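Kitchen scale reads 0 with a few nuts on it

Asked by Sajib Siddiqui
16 Feb 2018
458 views, 2 answers

I've started weighing out snacks for the week instead of eating straight from the packet. I put a plastic tray on the scale, press tare so it goes back to 0, then tip almonds in until I get to the amount I want.

Trouble is the first few don't register. I can have several almonds on the tray and the display still says 0. Then I add a couple more and it jumps to 8 or 9 g. If I carry on to 30 g I don't know if I've really got 30 or something more than that.

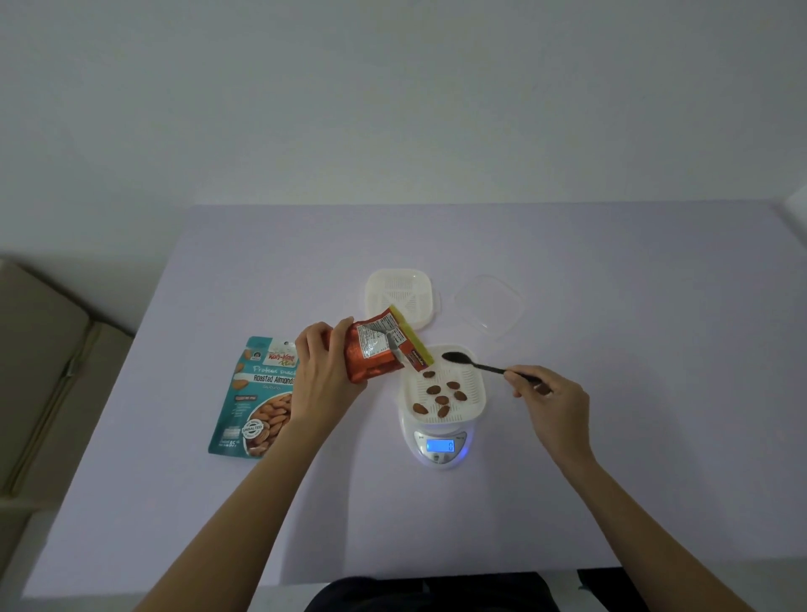 I've changed the batteries and moved it from the worktop to the big table in the living room, same thing. It's fine with flour and anything heavy. The scale is a Funular, bought last April, goes up to 5 kg in 1 g steps. Is it faulty or am I using it wrong?

Answer from Dilruba Mridha
Accepted

Probably not faulty. A lot of cheap digital scales have what's called zero tracking. When the reading is very close to zero the scale assumes any small change is drift and sets itself back to 0. If you drop almonds in one at a time, each one weighs a gram or a bit over, and the scale can swallow them as you go. Flour goes in by the spoonful so you don't notice.

Two ways round it.

Don't tare the tray. Put it on, write down what it weighs, and add that to your target. If the tray is 62 g and you want 30 g of almonds, stop at 92. The scale isn't sitting near zero so the tracking doesn't kick in.

Or tip a good handful in quickly, then take some off or add some until it's right.

To check the scale itself, weigh something you know. I use 200 ml of water in a jug, with the empty jug weighed first. The water should come to 200 g, give or take a gram or two if you measured the water carefully. If it's a long way out, take it back.

Also make sure the tray isn't touching anything except the scale. If a corner rests on a packet or a lid you'll get a low reading.

Comment from Sajib Siddiqui
Did the water test and got 201. Tried it without the tare as well and it went up from the first few almonds. Thanks, will do it that way.

Answer from Nimal Sivakumar

Mine did this, I binned it and got a Tanoli pocket one that does 0.1 g. Much better for small stuff but the platform is tiny, you need a small pot and not a wide tray. Or just count them, 4 almonds is near enough 5 g.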